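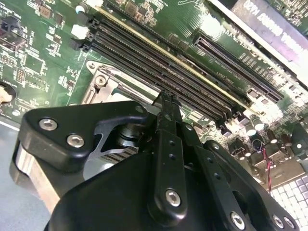 Lalau Finger Set, Revision C
Replacement fingers for the Vasseur parallel gripper
Safety notice and product details – July 16, 2018

Revision C replaces all Revision B finger sets used for memory and socket work on motherboards. Revision B is withdrawn from sale.

Fault: on Revision B, the screw at the finger base can back out under repeated side load. The fingertip then sits off centre and closes on the slot body or the board surface. The controller reports a normal grip, so no alarm is raised. The fault was traced at our Lollonwood test bench after 516 cycles.

Action: stop the cell, isolate power and check the base screw on each finger. Do not re-tighten and return a Revision B set to service. 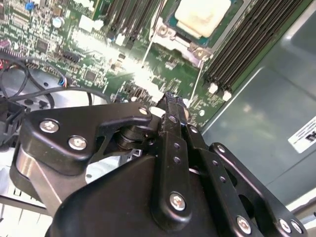

Can I keep using Revision B at a lower grip force?
Lower force delays the loosening but does not prevent it. Remove the set from service.

Revision C
Inspection interval: 500 cycles
Colour: black
Part no.: Clalmont 600-C
Exchange: free for registered Revision B sets – allow 7 business days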